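换手记：从两指夹爪到五指手，顺便把腕部线缆重新走了一遍

上个月把台架上的两指夹爪拆了下来，换成五指手，连同控制器一起换。原来的夹爪是 Wukeck 的平行开合款，用了很长时间，没坏过。换它的原因只有一个：蔬菜这一组任务里，平行夹爪在大而软的东西上成绩太差，而我不想再为每一类物体单独打印一副指尖。

先交代对比的对象，免得后面说混。

A：Wukeck 平行夹爪，硅胶指尖，行程 100 mm，位置控制加电流限幅。
B：Grilville 五指手，欠驱动，手指分节，拇指有独立的侧摆。
C：Tridgate 三指爪，只借用了几天，数据不完整，文中只在个别地方提到。

控制器方面，A 用的是它自带的盒子，B 用 Lục 的实时控制板。Lục 这块板的驱动是 Trinh Lò 帮忙移植的，他原来的版本跑在另一套总线上，时间戳的处理方式和我这边不同，光对齐这一项就花了不少工夫。后面会单独写一节。

测试方法

任务很简单：从货架上取菜，放进购物篮。物体按几何和硬度分成四组：球形硬物（土豆、萝卜），表面光滑的（甜椒），细长的（辣椒），以及大而软的叶菜（大白菜、生菜）。每次抓取记录以下内容：首次接触到抬离的时间、抬离时各关节电流、抬离后在空中停留两秒的位姿漂移、放置后的表面损伤等级。损伤等级由人打分，零到三级，零级是看不出痕迹，三级是断叶或破皮。

全部试验加起来 295 次，A 和 B 各占大头，C 只有 34 次。C 的样本太少，我不打算给它下结论。

抓取点由头部相机给出。手部没有装相机，也没有触觉皮肤，能用的反馈只有关节位置和电机电流。这一点对 B 不太公平，五指手本来就更依赖接触信息。但台架目前就是这个条件，加触觉是下一步的事。

球形硬物

这一组没有什么悬念。A 在土豆和萝卜上的表现比 B 好，主要好在快和一致。两根平行的指头夹一个近似球体，接触点可以预测，夹紧后不动。B 需要先预成形，再合拢，欠驱动手指在接触后还会继续顺应一段，物体在掌内会移动几毫米。移动本身不影响抓稳，但影响放置精度，因为控制器以为物体还在原来的位置。

解决办法是抬离后重新用相机估一次物体相对手掌的位姿。代价是多出一个周期，而且物体常常被手指挡住一大半，估计质量参差不齐。后来我改成按物体类别给一个固定补偿，粗糙，但放置误差确实降下来了。

光滑表面

甜椒比较麻烦。表面有蜡感，形状又不规则，A 的硅胶指尖在凸起处能夹住，在凹槽处会滑。提高夹持电流可以改善，再往上加就开始留下压痕。可用的电流窗口很窄，而且随个体变化。

B 在这里优势明显。食指、中指、无名指从一侧包过去，拇指在对面顶住，即使其中一处接触打滑，其余几处还能维持。损伤等级大多是零。需要注意的是小指：在直径不够大的甜椒上，小指会空合到底，电流升高，触发我设的过流保护，于是整只手松开。头一天有好几次失败都是这么来的，我一度以为是总线丢包。后来把过流保护拆成逐指判断，小指单独到限位只报警，不中断抓取，问题消失。

细长物体

辣椒两边都不好。A 的问题在于姿态，指尖必须和辣椒的长轴垂直，偏一点就会转。B 的问题在于指尖太粗，辣椒平贴在板面上时，手指没有足够的空间插到下面去。捏取是唯一可行的方式，而 B 的捏取力偏小，拇指和食指的对位也有可见的偏差。我重新标了一次拇指侧摆的零点，偏差减小了，没有完全消除。怀疑是腱绳预紧的问题，还没有拆开看。

Tridgate 的三指爪在这一组里看起来最顺手，三根指头可以收成近似两指的构型，指尖也细。样本少，只能说值得再借一次。

大而软的叶菜

这是换手的直接理由，写详细一点。

大白菜对平行夹爪来说几乎是最坏的情况。直径接近甚至超过行程，外层叶片松，真正能受力的是靠近根部的白色叶帮。夹叶片部分，外叶会被撕下来，整棵菜留在原处；夹根部，行程又常常不够。把抓取点下移、倾斜进入，可以解决一部分，但进入路径会和货架前沿干涉。

B 的策略是握茎：手从侧面接近，手指绕过叶帮一段再合拢，手掌提供背面的支撑。叶片部分完全不受力，任由它伸在手外面。这样做有两个前提，一是相机要能分出叶与帮的交界，二是腕部要有足够的姿态余量，让手掌在靠近货架时不刮到木条。

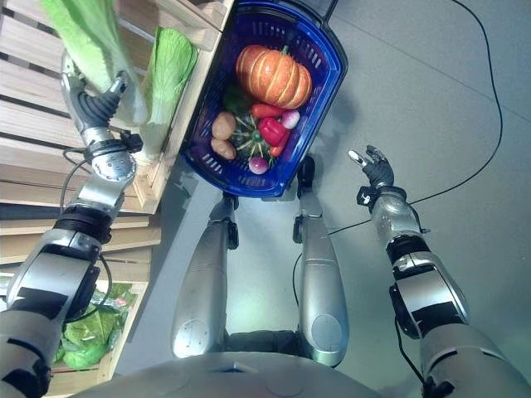
第一个前提靠颜色就能做到七八成。叶帮偏白，叶片偏绿，在 HSV 空间里设一个阈值，再沿主轴方向取梯度最大的位置，作为交界的估计。光照偏色的时候会往叶片一侧漂，我加了一个简单的白平衡，没有再深究。生菜不适用这个方法，颜色过渡太平缓，带包装时塑料膜的反光又会干扰，目前还是手动给点。

第二个前提花的时间更多。原来给 A 规划的腕部姿态直接搬过来是不行的，五指手的外形比夹爪大得多，碰撞模型要重新做。我用了一组胶囊体去近似手指，手掌用一个长方体，偏保守。保守的后果是规划器经常找不到解，尤其在两棵白菜挨着放的时候，它认为手指会碰到旁边那棵。实际上轻轻碰到没有关系，叶子是软的。最后给叶菜类的相邻物体单独设了允许的侵入深度，规划成功率才恢复正常。

还有一个细节是重量分布。握住下部的茎抬起来，重心在手的上方，手腕要承受一个翻转力矩。加速度稍大，菜会向外倒，手指跟着被撑开一点。把抬离段的加速度降到原来的一半以后，漂移量回到可以接受的范围。抬离时间相应变长，总周期仍然比 A 反复重试要短。

放进篮子这一步没有做优化。大件的菜放进已经有东西的篮子，本来就是另一个问题，涉及放置顺序和空间估计，这次只要求松手后留在篮内即算成功。顺带记一笔，篮子的位置变化会明显影响可达性，离腿部太近时肘部姿态很别扭，换成固定标记点以后才稳定。

线缆

换手之后线多了。A 只需要一根供电和通信合一的细缆，B 多出一根。我最初把它们全部贴着前臂用魔术贴固定，腕部转到极限时线被拉直，接头受力，出现过间歇性断连。日志里的表现是某一帧所有手指位置同时归零，下一帧恢复。控制板把归零当成真实反馈，于是发出一个很大的修正量，手会抽动一下。

处理分两步。软件上，单帧跳变超过阈值就丢弃，保持上一帧。硬件上，从腕部到肘部之间不再绷紧，留一段松的弧，只在前臂上绑一处。难看一些，但腕部全行程转下来接头不再受力。留弧的长度要试，太长会挂到货架的边角。我的做法是先让手臂空跑一遍所有预设姿态，用手机拍下来，看弧的最低点在哪里，再收短一点。

地面那段线暂时没有做拖链。台架的底座不移动，问题不大，人走路的时候注意脚下。

控制器

Lục 的板子标称控制频率 1,000 Hz，在我这边接上整只手之后能稳定跑满，前提是关掉调试输出。打开调试输出就会掉周期，而且掉得没有规律。这一点文档里没有写清楚，我来回查了很久。

Trinh Lò 移植驱动时保留了他原来的时间戳格式，用的是板子上电后的相对时间，而我的相机和手臂都用主机时间。起初我在上位机收到数据时打戳，抖动太大，算出来的接触时刻前后乱跳。后来改为开机时做一次偏移估计，之后每隔一段时间校一次漂移。做完之后，电流突变和相机画面里的接触时刻终于能对上。如果只看位置控制，这个误差不会有什么感觉，一旦想用电流来判断接触，就绕不过去。

电流判断接触的阈值，我最终是逐指设的。五根手指的摩擦不一样，拇指最大，统一阈值要么拇指误报，要么小指漏报。标定方法是空合十次取最大值，再加一个余量。温度会影响摩擦，冷机和热机的差别看得出来，所以现在每次开机先空合几分钟再开始记录。

和 A 自带的控制盒比，这块板子的好处是什么都能改，坏处也是什么都要自己改。A 的盒子插上就能用，给一个宽度和一个力，剩下的不用管。对于只抓盒子和罐头的人，我仍然会建议用 A。

目前的配置

左臂右臂都装了 B，A 收进柜子里，没有卖。右手现在只做避让，双手协同还没有开始写。叶菜用握茎策略，球形硬物用包络抓取加固定补偿，甜椒用三指对拇指，辣椒暂时从任务表里拿掉，等拇指的腱绳检查完再放回来。

损伤等级的打分方式需要改。由同一个人打分，前后标准难免会飘，外叶上原有的折痕也容易被算进去。下一轮准备在抓取前后各拍一张固定角度的照片，再统一评。

待办：
检查拇指腱绳预紧，重标侧摆零点
生菜的叶帮交界检测，先试带包装的
碰撞模型里手掌那个长方体换成两个小的
给 Lục 的驱动补一个编译选项，默认关掉调试输出
再借一次 Tridgate，把细长物体那一组补齐

日志解析的脚本还很乱，整理好再放出来。想先要原始电流数据的可以在下面留言，格式是逐指一列，单位毫安，时间已经对齐到主机时间。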